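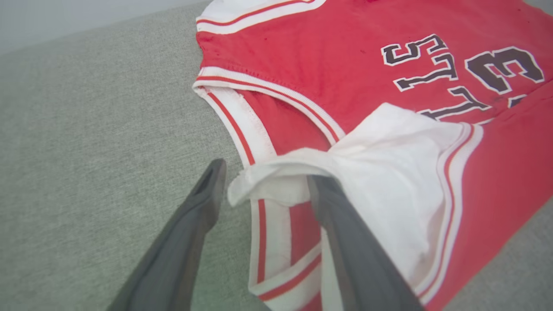
Home Syllabus Week 1 Week 2 Week 3 Handouts Contact

Laundry Chemistry for Beginners - Notes for Week 3: Stains

Okay, so last week we did water hardness and I ran way over, sorry! I'm picking up where we stopped, with what a detergent molecule does once it meets something greasy.

Remember the tadpole drawing? The head likes water and the tail likes oil. Drop enough of them in a bucket and the tails all crowd into the grease while the heads stay out in the water, and the whole thing lifts off as a little ball (a micelle - yes, you need to know that word). Rubbing helps because it breaks the grease into smaller bits and gives the tails more places to grab. Ulises asked whether more detergent means more micelles. It does, up to a point, and then you are mostly buying yourself a longer rinse.

Now, stains. I sort them by what they're made of, and I'd like you to do the same in your lab notebooks.

Protein stains are blood, egg, milk, sweat, grass to some extent. Cold water first, please! Heat makes the proteins unfold and tangle up with the fibers, same as egg white going solid in a pan. Enzyme detergents have proteases in them that chop the proteins into short pieces that wash away. They want time, so soak. My usual soak is 38 minutes, which is just how long my bus ride used to be, and you can go longer.

Tannin stains are tea, coffee, red wine, a lot of fruit juice. Bar soap can make these harder to get out, so reach for liquid detergent, and then an oxygen bleach if the color hangs on. Oxygen bleach breaks up the part of the molecule that soaks up light. Some of the stain may still be sitting there, you just can't see it anymore, and I love that.

Oil and grease: see the tadpoles. Warm water is good if the care label allows it.

Dye transfer is its own headache. Loose dye from one garment drifts through the water and settles on another, and white trim on a bright color is the classic victim. Viola Marras brought in a bright pink dish towel last year that had ruined a whole load of napkins, and we got most of it out with a long cool soak, before anything had been through the dryer. Chlorine bleach is a bad idea on colors and a worse one on wool or silk. And never, ever mix it with ammonia or vinegar. I will say this every single week.

For the bench work, you'll need 500 mL of cold water per pair, two cotton swatches and one polyester. Stain all three with the same amount of tea, wait ten minutes, then treat one cotton swatch and leave the other alone. Write down what you see before you rinse as well as after - half of you skipped that last time.

Reading is the surfactants chapter, and skip the boxed section on dry cleaning, we'll get to solvents in November. Miyuki Kawaguchi has the spare goggles. Swatches go back in the blue tray, labeled with both names.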